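4.2 Household routines in the diary sample

Of 592 diary entries kept by parents of teenagers, 149 mention laundry on the same day as a family celebration. Entries were coded twice, first by Correa and then by Ofori, and disagreements were settled by discussion.
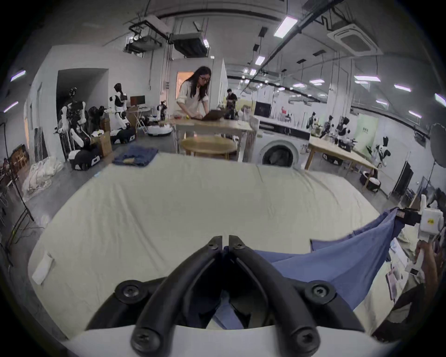
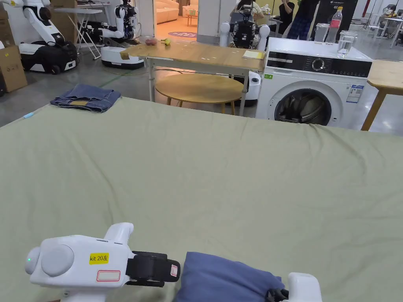
Figure 3. Handling a blue textile item over a covered surface, two views.

4.3 Birthdays and baking

Homemade cakes appear more often than bought ones — the gap is widest in May. Gift entries were short and were not coded for tone.

Comments

Marietjie Modise: Is the codebook available?

Austra Rozīte: Table 2 still lists 581 entries. Please check.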